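Main page Contents Topics A–Z Random article Help

Search this site Go

Refill shop

A refill shop is a retail store that sells food, cleaning products or toiletries without packaging. Customers bring their own jars, bottles and bags, or buy empty ones at the store, and pay for the contents by weight or by volume. The shops are also called zero-waste stores, bulk shops, scoop shops or package-free groceries. Usage differs by region, and many owners use more than one of these names on the same sign.

Refill shops overlap with the bulk aisles of ordinary supermarkets and with older food cooperatives. The term is usually kept for stores in which most of the stock is sold loose. A supermarket with a row of nut and candy bins is not normally counted, though a separate counter inside a larger store sometimes is.

Background

Selling loose goods was the normal way to run a grocery before printed cartons and sealed bags became cheap. Flour, sugar, tea, crackers and dried beans arrived in barrels, chests and sacks, and a clerk weighed them out for each customer. Vinegar, lamp oil and molasses were drawn from a cask into a bottle or jug that the customer carried from home. Packaged goods replaced this trade over several decades. They kept longer, took less labor to sell, and let the maker put a name in front of the buyer.

Food cooperatives kept part of the older practice alive. Members often bought whole sacks of grain together and divided them, and some groups later opened storefronts with open bins. The modern refill shop borrows its layout from these stores. Its customers tend to give reducing household trash as their main reason for coming, while cooperative members more often talked about price.

Layout and equipment

Dry goods are commonly held in gravity dispensers, which are tall clear hoppers with a lever at the bottom. Foods that do not flow well, such as dried apricots or soft brown sugar, are kept in scoop bins with hinged lids. Liquids are sold from drums with a tap or a hand pump. Spices are usually kept in glass jars behind or beside the counter, because they are sold in small amounts and a separate, finer scale is used to weigh them.

Most shops set aside a table or a length of counter where customers can put down their containers, open them and fill them without blocking the aisle.

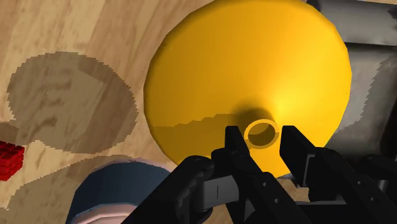
Filling is the slowest part of a visit, and the choice of tools has a large effect on how much stock ends up on the floor. Scoops, tongs and ladles cover most foods. Narrow-necked bottles need a funnel, and shops that sell both liquids and dry goods keep separate ones for each. A wide yellow funnel with a short, round spout, as shown here, gives the customer a large target to pour into. What passes through it easily depends on the width of the spout. Rice and lentils run freely through an opening that would jam with pasta or whole almonds, and flour may need to be tapped through a little at a time. Canning funnels, which have a much wider neck, are used for jars.

Scales must meet the rules that apply to any store selling by weight. In many places this means regular inspection and a visible seal. The display has to be placed where the customer can read it.

Buying by weight

The customer first weighs the empty container. This figure is called the tare. It is written on the container with a grease pencil or on a sticker, and it is subtracted from the total at the register. Regular customers often leave the mark on their jars from one visit to the next. Lids cause frequent mistakes. A glass jar weighed without its metal lid and then brought to the register with the lid on will show as heavier than it should, and the customer pays for the difference at the price of the contents.

Some shops print a tare label with a barcode, and others sell standard jars with known weights. At Chala, a shop in the town of Clernomeck, the staff weigh every container at the door and hand out a wooden tag with the tare written in chalk. The shop stocks 200 dry goods and charges the same price per pound whatever the quantity. Its founder, Dilruba Bandara, had earlier run a spice stall and brought over the stall's habit of selling by the spoonful.

Prices are compared with those of packaged goods more easily when both are given per pound. Loose herbs and spices are nearly always cheaper than the same product in a small jar. Staples such as white rice and sugar can cost more, as supermarkets buy them in very large quantities and sell them at a thin margin. Nuts, coffee and oats fall somewhere in between.

Cleaning products and toiletries

Dish soap, laundry liquid, shampoo and hand soap make up a large share of sales in many refill shops. These goods keep for a long time, and customers who are unsure about buying loose food are often willing to refill a soap bottle. The supplier delivers in drums and takes the empty drums back for washing. The firm Brunorero supplies laundry liquid to shops in drums of 40 pounds, each fitted with a pump that gives a set amount per stroke.

A refilled bottle should carry the name of what is in it. Problems arise when a customer puts a cleaning product into a container that once held a drink, or tops up one product with another. Bleach and acidic cleaners are not to be mixed, and for that reason many shops do not sell bleach loose at all. Those that do usually provide labels and will not fill a food container.

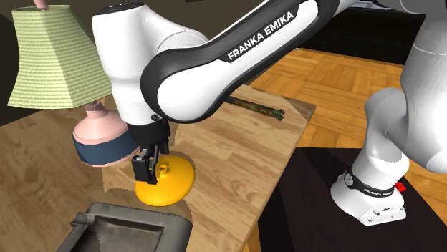
Can a refill shop turn away a container that a customer has brought?

The shop decides, and most will refuse one that is visibly dirty, damp inside when it is meant for dry food, cracked, or impossible to close. Staff may offer a clean jar from a donation shelf instead. Local health rules sometimes require this, and where they do not, the shop's own policy is normally posted near the scales.

Hygiene and food safety

The main concerns are pests, stale stock and the transfer of allergens. Pantry moths and grain beetles can arrive in a sack from the supplier and spread from one bin to the next, so shops freeze incoming grain or hold it in a separate room before it goes on sale. A dispenser should be emptied and washed before it is refilled. Pouring new stock on top of old leaves the oldest food at the bottom or stuck in the corners, where it can turn rancid.

Allergens are harder to control. A scoop moved from a peanut bin to a bin of sunflower seeds may leave enough behind to harm someone with an allergy. Shops reduce the risk by tying scoops to their bins and by placing nuts low down and away from other foods. Many still advise people with severe allergies to buy sealed products. Ingredient lists, country of origin and the best-by date are shown on the bin, and customers who want a record copy or photograph them.

Moist foods are sold loose less often. Olives, tofu and pickles need refrigeration and closer supervision, and a shop may keep them behind a counter where only the staff can serve them.

Environmental effects

The benefit of a refill shop depends on what would have been bought otherwise and on how the goods reached the store. Stock delivered in a large paper sack uses much less packaging per pound than small plastic bags. Stock delivered in many small bags and tipped into a hopper saves nothing, a practice that some early shops were criticized for.

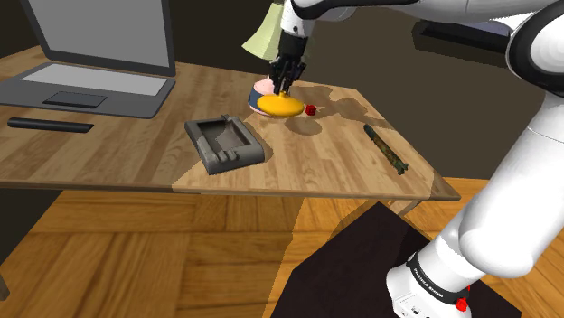 Travel also counts. A customer who makes a separate car trip to buy a jar of oats may cancel out the packaging saved, while one who walks or combines errands does not. New containers have a cost as well — a heavy glass jar takes far more energy to make than a thin bag, and has to be used many times before it comes out ahead. Jars left over from pasta sauce or pickles carry no such cost and are widely recommended. Pranab Bhattacharjee, who wrote a column on household waste for the magazine Utside, advised readers to buy no containers until they had used up the ones already in the cupboard.

Food waste can fall when people are able to buy small amounts. It can also rise at the shop, where slow-selling items pass their date in the bin. Owners usually respond by cutting the range, marking items down, or selling the last of a bin to a cafe.

Business conditions

Refill shops are generally small and run by their owners, with two to six people on staff. Labor costs are high for the size of the store, as bins have to be washed and new customers shown how the system works. Sales often drop in December, when many households buy gift packs and prepared foods elsewhere, and pick up again after the new year. Some shops add a cafe counter, workshops or home delivery in returnable jars to bring in more income. Others operate as a van that stops at fixed points during the week, which avoids rent but limits the number of products that can be carried.

See also: Bulk foods; Container deposit; Food cooperative; Tare weight

Categories: Retail formats | Grocery stores | Waste reduction | Household goods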